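## Getting a cabinet door to hang straight again

I put this off for months, and then the whole job took me 23 minutes (with a coffee break in there!). If your doors rub or sit crooked, grab a Phillips screwdriver and open one up. Most modern hinges have two screws you care about: the front one moves the door side to side, and the back one moves it in and out.
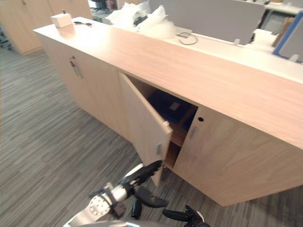 *Low cabinet with the middle door open.*

Turn the front screw a quarter turn, close the door, look at the gap, and repeat. Go slow – I cranked mine way too far the first time and had to start over. If the door sits too high or low, loosen the screws on the mounting plate, nudge it, and tighten them back up.

Stripped hole? Pack it with toothpicks and wood glue, snap them off flush, and leave it overnight before you put the screw back in.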